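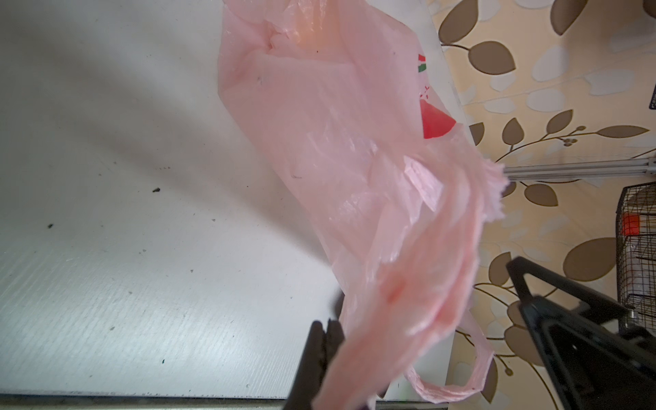

软物操作台作业守则:讲稿备注
Hannelore Kälin,Demovar 项目操作规范组

开场(三分钟)

各位下午好。我讲四十分钟,后面留一刻钟提问。投影上的字不多,细节都在守则正文里,散会后可以在 Trelar 的文档页找到,版本是一月那一版。手里还有旧打印件的,请以一月版为准,旧版里关于放手高度的那一条写错了。

今天的内容限定在一类工作:单臂或双臂、两指夹爪、腕部装相机,在台面上处理塑料袋、薄膜、布料这类没有固定形状的东西,以及收拾完之后对台面的处理。刚性零件的上下料不在范围内,那边有自己的规范。移动底盘的也不讲。

守则一共六章。我按一个班次的顺序讲:开工前、拿取、放下、清台、停机和记录。每一章里哪几条是“必须”,哪几条是“建议”,我会说清楚。文本里“必须”的条款,不执行就要填偏离单;“建议”的条款,班长可以自己定。

先说一下为什么要写这份东西。去年在 Jarketska 的站点,我们把一段时期的作业记录整理了一遍,共 2407 条。其中有 112 条被复核的人退回,退回的理由五花八门,但大多数落在三件事上:夹到了不该夹的层数、袋子挂在指尖上没有脱开、台面没有清就开始下一条。这三件事都能靠写清楚的做法来减少,所以就有了守则。

(翻页)

一、术语

这一页讲快一点,但请不要跳过,后面会用到。

“指”指夹爪上直接接触物品的那一段,换指就是换这一段。“爪架”指指以外、与腕部相连的刚性部分。旧文件里有时把两者都叫“夹爪”,出偏离单的时候就分不清是哪一部分碰到了东西,请大家改过来。

“膜”指单层的塑料薄片。一只背心袋至少是两层膜,提手处因为折边会更多。“束”指膜被拧在一起形成的绳状部分。“垂边”指提起后自由下垂、没有被夹住的部分,提手也算垂边。

“台面”指工作面的整个上表面,包括四周靠墙、靠边框的缝。这一条有人提过意见,说缝不该算。我们讨论以后保留了。碎屑最后都跑到缝里去,缝不算的话就没有人管。

“背景”指台面以外、相机能拍到的一切:墙、型材、别的设备。背景也归守则管,后面第二章会讲到。

二、开工前

开工前检查在守则里是一张单子,十来分钟能做完。我挑容易漏的讲。

第一项是指面。两根指的内侧要擦干净,用不掉毛的布,不用纸巾。膜类物品带静电,指面上有一点胶或者油,膜就不下来。擦完以后空夹两次,看两指闭合时前端有没有错开。错位超过守则附表的限值就换指,不要靠软件补偿。Zaugg 的指可以单根更换,但我们要求成对换,两根磨损不一样的时候夹膜会打滑,而且总是往旧的那一侧滑。

第二项是腕部相机。镜头盖片擦净,固定螺钉用手指试一下有没有松。打开预览,两根指应该都能看见,位置和标定时存的参考图对得上。腕部相机离物品很近,焦外的东西多,这很正常,不要为了让近处清楚就去动焦距。动过焦距必须重新标定,这一条是“必须”。

第三项是光。操作区不要有直射光斑。做不到的站点,至少保证一条记录从头到尾光斑不移动。膜是半透明的,叠一层颜色就深一层,光一变,颜色跟着变,后面判断层数的模型就会受影响。有窗的站点装帘子,帘子在一个班次之内不要拉来拉去。

第四项是背景。有花纹的墙面允许使用,不要求遮挡。我们在 Jarketska 试过把花墙纸遮成纯色,之后换到别的房间效果反而差,所以把遮挡那条删了。需要管的是会动的背景:走动的人、晃动的线缆、风吹得到的挂件。凡是一条记录中可能移动、又跟任务没有关系的,开工前固定好或者移走。

第五项是急停。按下去,确认断电,复位,再确认不会自行恢复动作。每个班次都做,换人接班也做。上一班刚做过也要再做一遍。

第六项是物品。进站的袋子要检查有没有破口。有破口的袋子可以用,但是要在记录里标“破损”,而且不要和完好的混在一个批次。撕开的毛边会挂在爪架上,这是我们遇到最多的缠挂情形。袋子里面不能有东西,除非任务本身写明了有。

(翻页,喝水)

三、拿取

这一章最长。我先讲原则,再讲速度,再讲几种特殊情况。

原则一共两条。一,先分清要夹的是一层还是整束,任务单上没写明的,一律按整束夹。二,提起来以后在台面上方停一下,看清楚垂边在哪里,再横移。

第二条是“必须”。停的时间由操作者决定,守则里没有给数字。有人问过能不能规定一秒,我的看法是不要。规定了秒数,大家就会数秒,不看东西。垂边在相机里能看清,就可以走;被指挡住了,就转腕,换个角度再看。

夹点的选择。袋子平摊的时候,夹离提手近的一端,避开提手环本身。夹在环上,袋身会转,转起来以后很难停住。袋子已经成团的,从团的最高处下手,指的开度放大一点,下到接触以后再收。不要侧着从台面往里铲,铲的时候指尖会刮台面,也会把碎屑推到袋子底下去。

夹持力。膜很薄,夹持力再大也不增加多少摩擦,反而容易把膜切开。附表里给了每种指面的起始值,从起始值开始,滑了再加一档,最多加两档。加了两档还滑,问题多半在夹点或者指面,停下来检查,不要继续加。

速度。提起阶段慢,横移阶段可以快,接近放置位置再慢下来。快的时候膜会兜风,张开来把相机遮住。遮住相机超过一个动作段的,这条记录标“遮挡”,由复核的人决定去留,操作者不要自行删除。删除权限在一月版里收回了,原因我在记录那一章讲。

越界。提着膜横移时,垂边不得越过台面边缘落到设备或者围网上。袋身在台面外悬空本身不算违规,有的任务需要这样走。违规的情形是垂边碰到台外的物体,或者离转动部件不足一掌。判断不了就停,把高度抬起来再走。

下面讲特殊情况。

缠挂。提手环或者毛边套在指上、搭在爪架上,都算缠挂。处理顺序是:停止横移,把袋子降回台面,让台面承重,张开夹爪,后退,看能不能自行脱开。脱不开就停机,断电,人工取下。不许甩。甩腕是绝对禁止的,守则正文里这几个字是加粗的。甩腕一来伤减速机,二来甩出去的膜落在哪里谁都不知道。

人工取膜的时候,必须先确认驱动断电指示灯灭。从指尖方向往外取,手不要伸进爪架的开口。取下来的膜如果已经断了,断片要找齐,找不齐就要拆护罩检查。这项工作麻烦,我知道大家不愿意做。可是在 Jarketska 有一次就是断片卷进了腕关节的线束口,后来整条手臂拆下来修,停了很久。

两层分离。有的任务要求把袋口搓开。守则对这个动作只有一条建议:每条记录里试搓不超过三次,三次不开就按失败结束,如实标失败。失败的记录有用。反复搓到成功才停的记录,中间一大段都是无效动作,训练的人还要回头去剪。

双臂交接。交接时接手一侧先夹住,交出一侧再松,中间要有一段两侧都夹着的时间。两侧的力方向不要对拉,膜拉长以后就不会恢复,后面的形状全变了。交接点放在台面正上方,不要放在台外。

(这里一般会有人问:操作者手柄上没有力反馈怎么办。回答:看膜上的褶。褶突然拉直了,就是在对拉。)

四、放下

放下的条款不多,但退回的记录里这一段占得不少。

放手高度。旧版写的是“接触后抬起再放手”,一月版改为“接触后原位放手”。旧写法会让袋子从空中掉下来,摊开的方式每次都不一样。请站点把墙上贴的旧单子撕掉。

放手以后,指要先张开到全开,再沿着进入的方向退出。不要张开一半就退,膜会跟着走。退出后停住,确认两指之间没有膜,再回待机位。待机位必须在台面上方,相机能看到大部分台面,这样下一条开始时的初始状态才有据可查。

放进容器的任务,容器口的边缘不得用来刮膜。有些操作者习惯把袋子在筐沿上蹭一下帮助脱落,快是快,可是这样蹭会留下毛边,前面讲过毛边是缠挂的主要来源。

放置位置偏了,能不能再夹一次修正?可以,一次。修正动作要标出来。修正过的和一次到位的分开统计,在 Trelar 里勾选那个小方框就行,不需要写文字。

五、清台

这一章请站点的各位留意,这是改动最大的一章。

以前的写法只有一句“保持台面整洁”,没法执行,也没法检查。现在写成了三种状态:净、可接受、须清。净,就是台面上和缝里都没有可见碎屑。可接受,就是有零星小点,不在操作区,不影响任务。须清,就是操作区内有成片的碎屑、毛发或者纤维,或者缝里有连续的积灰。
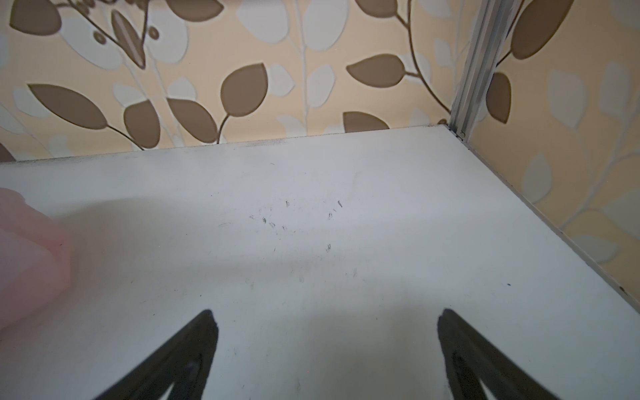 状态由操作者在每个批次开始时判定,用待机位的相机画面来判,不用人走过去看。这么规定有两个考虑。一是人走过去就要进护栏,进护栏就要停机,一停一开很费时间,结果就是大家都不判了。二是模型看到的是相机画面,人眼在旁边看觉得干净,相机里未必干净,反过来也有。

判为须清的,批次不得开始,除非任务本身就是清扫。清扫任务另有一套:碎屑是被操作的对象,撒什么、撒多少、撒在哪里,按任务单来,撒完以后不要再用手去拨。上一条清扫任务剩下的碎屑,不能直接当作下一条的初始状态,必须先清到净,再重新布置。这一条大家意见最大,说太慢。我们比较过,不清就接着做的那些批次,越到后面碎屑越集中在靠墙的缝里,中间反而没有,训练出来的策略就只会去够缝,中间的不管。

清台的方法。停机,断电,人工清。先用软刷从里角往外刷,再用微湿的布擦,最后等干。台面没有干透不要放膜,膜会贴住。靠墙的缝用窄刷,不要用指尖去抠,也不要遥控夹爪夹着布去擦缝,除非任务就是这个。型材的槽里也会积东西,每周清一次,写在周检单上。

台面的划痕。细划痕不处理,记在站点档案里就可以。能勾住膜的划痕要处理,用指甲横着划过去,有卡顿感就算。处理方式是换台面板或者贴面,不要打磨,打磨以后的反光和周围不一样,比划痕还麻烦。

非任务物品。台面上出现任务单以外的东西,必须移走,或者登记到任务单里。放在角落、只有一部分进入相机画面的也算。登记很简单,写名称就行。以前有人认为画面边上虚掉的东西不要紧,后来复核时花了很多时间去猜那是什么,猜不出来只好退回。登记一下只要几秒钟。

刷子、布、备用指这些清台用具,用完放回站点侧面的工具架,不放台上。

(看时间,到这里应该是 14:30 左右。超时的话,下一节的“温升”略过。)

六、停机

正常停机顺序:物品放回,夹爪全开,手臂回待机位,保存记录,断驱动,断总电。夹爪里夹着东西不得停机。断电以后 Zaugg 的夹爪会保持原位,膜在里面夹一夜,第二天指面上就有印,擦不掉。

班中暂停超过十分钟的,按正常停机的前三步做。人离开操作位,不管多久,手柄必须锁定。手柄放在桌上,袖子带一下手臂就动了,这种事每个站点都出过。

急停以后的恢复,要先写原因再复位。原因可以只写几个字,但不能空着。不知道原因就写“不明”,写“不明”的当天由班长看一遍录像。

温升。连续作业时,手指电机会热,夹持力会漂。守则建议每个批次之间让夹爪全开空置一会儿。夏天要长一些。这是建议条款,站点自己把握。

七、记录

前面说过,操作者的删除权限收回了。起因是我们核对数量的时候对不上。某个批次任务单要求做 700 条,系统里保存了 700 条,可手臂控制器自己的计数是 894。中间的差额都是操作者觉得做得不好、当场删掉的。大家是好意,想交干净的数据。可是删掉的那些里面有缠挂,有滑脱,有碰到围网的,安全上的情况一条都没有留下来。我们是很晚才知道那段时间指面已经磨坏了。

现在的规定:每次启动都保存,不好的打标签。标签一共就几种:成功、失败、遮挡、缠挂、破损、修正、中止。可以多选。复核的人按标签筛选,要不要进训练集由他们定。操作者的产量按保存条数算,失败的也算。各站点的班长请把这一点跟大家讲清楚,不然还会有人想办法绕过去。

偏离单。违反“必须”条款的,当班填写,不追究个人。填的内容是:哪一条、什么时候、当时在做什么、后来怎么处理。不用写检讨。表上有一栏“建议修改条款”,希望大家多用。一月版里有好几条就是从这一栏来的,待机位必须在台面上方那条就是。

画面里出现人的处理。腕部相机偶尔会拍到操作者的手或者脸。拍到手的照常保存。拍到脸的打“人脸”标记,系统会转到单独的存储区,处理完才放出来。访客进站之前由班长告知相机在录。

元数据。每个批次必须填写:站点、台面编号、指的型号和更换次数、光源状态、台面状态、物品批次号。物品批次号容易被忽略。同样是粉色的袋子,换一个供货批次,厚度和透光都会变,没有批次号就没法追。

八、下一步

守则每半年修订一次,下一次在七月。目前收到的待讨论事项有:湿膜要不要单列一章;指面能不能用带纹理的;双臂交接时主从怎么指定;清台状态能不能由软件先给一个初判,操作者只做确认。最后这一项 Trelar 那边已经有人在试,把毛发误判成划痕的情况还比较多,暂时不上。

新人培训的安排没有变。先看正文,再跟班,跟班期间只能操作停机、清台和开工前检查,考核通过以后才上手柄。老员工在一月版生效后也要签一遍字,签字页在文件最后。还没签的,请散会以后找我,我带了打印件。

提问环节备忘

问到和人协作的:本守则默认护栏内无人。要在有人的情况下作业,走另外的风险评估,我不在这里回答。

问到能不能用吸盘:可以,不在本版范围内。吸盘对皱膜不太行。

问到各站点台面颜色要不要统一:不统一,但同一站点换颜色要开新的台面编号。

问到偏离单有没有人看:我看,每周看一次。

问到打印件:附表单独一张,贴在操作位右手边,正文不用贴。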